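Gripper bench, September

Continuing the comparison of the two finger sets in the simulator. The Jernura parallel set has been the default since the spring. The Druvov linkage set is the one we want to know about before we spend money on the hardware. Same arm model, same wrist camera, same controller for both, so the fingers should be the only thing that changes.

Setup this morning

Loaded the marble tabletop with the mixed clutter set. Friction on the slab is left at the library value. I turned off the arm's soft stop near the table, as it kept freezing the Jernura runs a little above the surface and those then counted as misses. Remember to turn it back on before anyone uses this config for something else.

Controller is the Hayashi one, position mode with a force cap on the close. It ran at 500 Hz for everything below. I tried 875 once and the contact solver started to chatter as soon as both fingers touched, so I went back.

Jernura set

Fine on anything with two flat sides. On rounded objects the pads touch along a thin line and the object rolls out during the lift. Raising the force cap did not help much; the object left faster. The wide pads also hit neighboring items on the way down. I logged those as collisions even when the grasp held, which is stricter than what we did in the spring, so don't put the old table next to this one without redoing it.

Druvov set

Slower to close. The linkage takes up its travel before the tips start to move in, and the first time I took that for a controller fault — it is in the model. Once closed, it holds rounded and segmented shapes better. It does not like thin rods lying flat on the slab. The tips ride up over them and close on nothing.

The linkage is bulky from the wrist camera's side. With the fingers partly closed it hides a good part of the table next to the target, and dark objects beside it are hard to separate from the black links. The Mondix segmenter merged a dark object with the left linkage in 2 episodes and planned around a blob that was much too large. A lighter finger material in the render would fix the mask, but then it would no longer match the real part. Leaving it black for now.

Shadows are also worse than I expected. The ragged ones on the marble get picked up as object edges when the light is low. I'll fix the light angle for the next batch and run a separate batch with it randomized, so we can see how much of the failure rate comes from that.

To do

1. Rerun the Jernura set with the narrow pads, same seeds.
2. Move the wrist camera mount outward by 5 cm and check whether the linkage still blocks the area beside the target.
3. Save a wrist view with the Druvov fingers on either side of a target in heavy clutter, for the camera notes.

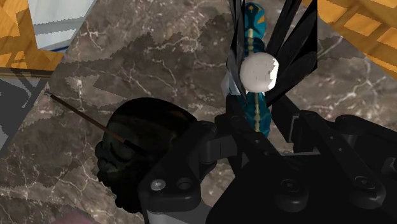 4. Ask Mondix if the segmenter can take a robot mask as input. If it can, we render the arm alone and subtract it.
5. Put the soft stop back in the shared config.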